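Keeping the kitchen arm honest

A robot arm in a test kitchen at Clatis needs more looking after than its owners expected. Most of the work is bolts, cables and a very careful copy of a benchtop.

The first job of the morning is wiping down the fingers. Hashini Matubbar uses a lint-free cloth and a small bottle of isopropyl, and she does it before the arm has power. She pulls each finger forward with her thumb to feel for play, then looks along the rubber pads for nicks. If a pad has a nick longer than a grain of rice, it comes off and goes into a jar. The jar is nearly full.

Matubbar is the technician in charge of Lirero, which is the name Clatis gives to a single robot cell on the ground floor of its building in Gamage Street. The cell is one arm, one gripper, one kitchen bench and the computer that runs them. It picks up kitchen things and puts them down somewhere else. Customers who make food service equipment pay Clatis to find out how well their control software copes with a whisk or a wet plate, and for the answers to mean anything the cell has to behave the same way in the afternoon as it did in the morning.

That is harder than it sounds. The building is old, the floor is timber and a laundromat next door runs its dryers until late. When the cell was first put together, the arm stood on a steel stand bolted to the floorboards. On a good day it could return to the same point over the bench with an error too small to measure with the gear they had. On a day when the dryers were going, a dial gauge at the fingertip would wander while the arm was holding still.

"I spent a week blaming the gripper," Matubbar says. "I had it apart twice. Then I put the gauge on the stand."

The stand now sits on its own concrete pad, poured through a hole in the floor in September. It was an ugly job and the dust got into everything, including one of the arm's connectors, which had to be cleaned with a brush and canned air. She has kept the offcut floorboards in case the landlord asks.

The morning check

The check takes 30 minutes if nothing is wrong. It is written on a laminated sheet, although Matubbar no longer reads it, and it goes in the order a person would walk around the cell.

She starts at the base. The bolts each carry a stripe of paint running from the head onto the plate, so a bolt that has turned shows a broken line. She looks at the power and network plugs and gives each one a light tug. After the base she follows the cable up the arm, bending down to see the underside, where it rubs. There used to be hook-and-loop straps holding the gripper cable against the links. They worked until someone ran a job that turned the wrist further than usual, and the cable went tight and then stopped carrying signal. The straps have been replaced by loose clips, and there is a hand's width of slack at each joint.

Next comes the gripper. It is a plain parallel type, two fingers that slide toward each other. She opens and closes it 9 times from the handheld controller with a steel block between the fingers and compares the reported width against the size stamped on the block. If the numbers drift, the gripper is homed again. If they still drift, it gets a new set of finger screws, because the old ones stretch.

The last part is the touch-off. A steel pin with a pointed tip stands in a socket at one corner of the bench. A second pin goes between the fingers. The arm is told to bring one point over the other from four directions, and Matubbar crouches with a torch and checks that the tips line up every time. If they do, the cell is open for work.

She logs the result by hand in a hardcover book. The software also keeps a log, and a better one, but she likes being able to flick back through pages and see where her handwriting gets worse.

Trouble with wrist bolts

The book shows that the worst stretch the cell has had began after a gripper swap. A customer had sent its own gripper for a trial. When the trial ended, the usual one went back on and passed the block test. It passed the touch-off too. Over the next few days, though, the arm began to miss thin items. It would come down beside a fork handle and close on air. Plates and mugs were fine.

Matubbar went through the obvious things. She cleaned the camera lenses, changed the pads and ran the touch-off again with a fresh pin. The entry that explains it is number 1013 in the book, and it is two lines long. One of the wrist bolts had been tightened against a burr on the flange. The gripper sat square when the arm was still and rocked by a hair when it moved quickly and stopped. The touch-off, done slowly, never caught it.

A few strokes with a fine file took off the burr. She also added a step to the sheet. After any swap, the touch-off is done once slowly and once at working speed, and the bolts go in crosswise with a torque wrench.

"Slow checks find slow problems," she says. She has since bought a second torque wrench, as the first kept being borrowed for someone's bike.

The other bench

Upstairs is the second half of the cell, which takes up no floor space at all. Sandamali Bandara builds and maintains the simulated version, where new software is tried before it is allowed near the real arm. She shares a desk with a dying fern and a box of kitchen utensils that she has measured with callipers.

Her job is closer to Matubbar's than either of them thought when they started. The simulated arm has to be set up too. Its base needs to be in the right place, its joints need the right limits, and its gripper needs to close at the right speed and stop when it meets something. When a detail is wrong, software that does well upstairs does badly downstairs, and the two of them have to work out which cell is lying.

For a long time it was the friction. Objects in the simulation slid too easily, and a spatula nudged by a finger would spin away across the counter. Bandara had taken her friction values from a table in a textbook. She ended up tilting a real offcut of benchtop with a utensil on it and noting the angle at which it began to slip, then doing it again with the surface oily.

She doesn't try to make the simulated kitchen match the one below item for item. The bench material, the walls and the things lying about are changed from one setup to the next so that the software cannot simply learn one room. What she does keep fixed is the machine. The position of every joint is compared with the real arm's at a set of resting poses, and the first of those has the gripper pointing straight down over the counter.
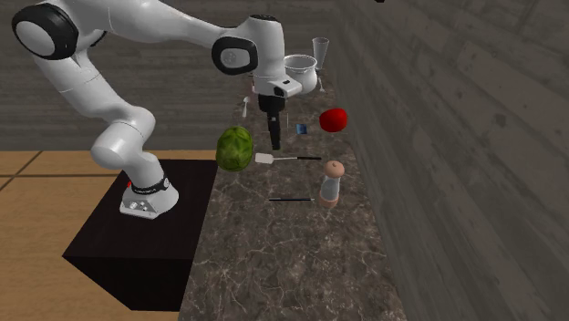 A simulated setup at Clatis, with the gripper pointing down over a marble counter, close to a green vegetable and a white-headed spatula.

Thin items get most of her attention. A flat utensil on a hard counter leaves very little for two fingers to get hold of, and a small error in height decides whether they close around the handle or press into the surface. On the real arm, pressing into the surface trips a safety stop and can bend a finger. In simulation it used to produce something stranger. The fingers would sink a little way into the counter, and the utensil would shoot off toward the wall.

Bandara fixed that by shortening the time step, which made everything slower to run. Then she went through the shapes the simulator uses to work out contact. The gripper's had been simplified so far that the fingertips were plain boxes. The real pads have a rounded edge, and once she gave the simulated ones the same edge, the fork handles started behaving.

Each time Matubbar changes something on the arm, she sends a note upstairs. New pads are slightly thicker than worn ones, so the note says which batch is on. The concrete pad raised the base by a few millimetres, and that went up as well, a day late. Bandara still brings it up. The tests from that day had to be thrown out.

Spare parts are the present worry. Clatis buys its finger pads from a small moulding shop in Tarnari, and the shop has changed its rubber. The new pads grip better on dry plates and worse on wet ones. Matubbar has put one old and one new on the gripper to see how they wear side by side, and Bandara has asked her, more than once, to take them off again until she has had a chance to measure them.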